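Sundau
Home Work with us Open calls Contact

Call for participants: paper and envelope workers wanted for our equipment planning group

Posted in February. Places still open: 10

Hello, and thank you for stopping to read a fairly long notice. We are looking for people who are good with their hands and patient with paper, and who would like to be paid to help us decide how to spend a rather large amount of money on machines.

Sundau prepares small mailings for museums, choirs, seed sellers and anyone else who needs a letter folded properly and put into the right envelope with the right slip. Nearly all of it is done by hand at long tables. Next year we hope to buy our first automated equipment, most likely one or two robot arms with a feeding unit, and before we sign anything we want to understand our own work much better than we do now. Our sister shop in Esham bought a folding machine some years ago without doing this, and it spends most of its life under a dust sheet because half of their jobs come on paper it can't pick up.

What you would be doing

You would sit at a table and do the work, at your own pace, the way you would on any ordinary shift. Sheets get flattened, folded, torn to size, slipped into sleeves, taped and put in trays. We note which steps take time, which ones need two hands and which ones we would happily give away to a machine. Flattening a sheet sounds like nothing at all until you have to write a specification for it, and then you find yourself on the phone with a supplier for an hour talking about suction cups!
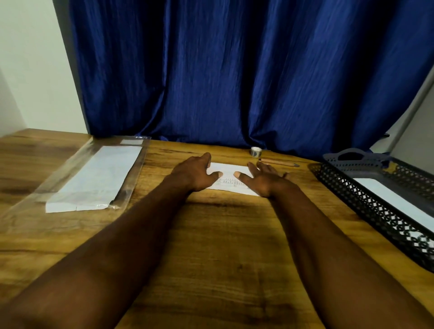 Smoothing a printed sheet flat, with the tape and pen within reach.

Each session lasts 2 hours with a break in the middle, and there is tea and usually something baked. You would come for several sessions over the spring, so that we see you on different kinds of jobs (thick card, thin receipts, those awful glossy inserts). After the last one we sit down together and go through the equipment list line by line. We really do want your opinion at that point, including if your opinion is that we should buy better chairs first.

What the money is for

People who came to our open evening asked about this, so it seems only fair to set it out. The plan has a line for the arm itself, a line for grippers and spare fingers, one for the tables and guarding, one for training, and one for the service contract. There are 38 separate items on the list at the moment and we expect your sessions to knock some of them off. The gripper line is the one we understand least. Suppliers quote happily for picking up a box, and go a bit quiet when we mention one thin sheet lying on top of another, or a small scrap that has to be held at both sides and pulled.

Vira Holovko keeps the plan and will show it to any participant who asks. Stepan Stasiv looks after the sessions and is the person you will see most of. Neither of them sells equipment, and no supplier will be in the room during your sessions or be given your name.

Who we hope to hear from

You don't need to know anything about robots. We would love to hear from bookbinders, retired office workers, gift wrappers, people who have stuffed envelopes for a school fair until midnight, origami folders, and anyone between jobs who likes quiet table work. Left-handed people are especially welcome, as our present layouts were all drawn up by right-handed ones and it shows. You should be over eighteen and comfortable sitting and using your hands for an hour at a stretch. If you need a higher table, a different chair or better light, tell us and we will sort it out before you arrive.

The small fiddly steps matter most to us. A machine that folds a full sheet is easy enough to price, but much of a working day goes on little pieces, pinched between the fingers and worked over a bit at a time, and we have never put a cost against that properly. 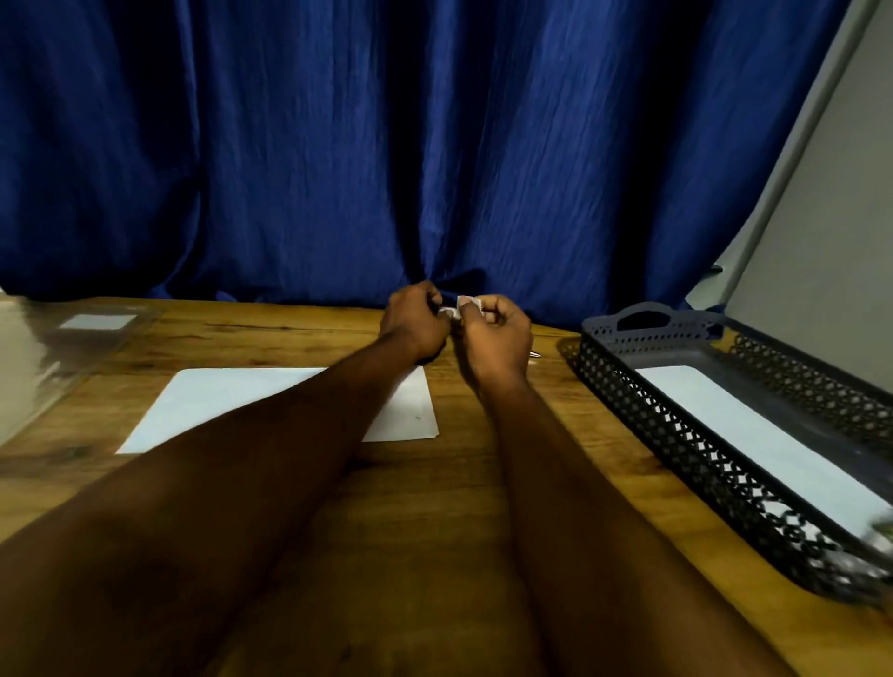

Torbjørn Magnusson wrote to us after the first version of this call went up: I'd keep the small pieces out of the purchase altogether. Buy for the full sheets, leave a bench for handwork beside the machine, and put what you save into the service contract. We bought for everything at once and paid for two years of adjustments.

We have added his suggestion to the plan as a second option, and participants will be asked to look at both.

Pay and practical matters

You will be paid 179 for each completed session, by bank transfer, with bus or train fare on top when you bring us the ticket. The sessions are held at our workroom on the Govport side of the river, up one flight of stairs (there is a lift, slow but reliable). Mornings start at nine, and there is an afternoon group for anyone who can't bear that.

How to apply

Write us a few lines by the end of the month. Tell us what kind of handwork you have done, which hand you favor, and whether mornings or afternoons suit you. A résumé is fine but not expected. Send it through the contact page with "equipment group" in the subject line, or drop a note at the front desk for Stepan. Everyone gets an answer, and if the places are filled we will ask whether you would like to be kept on the list for the autumn group.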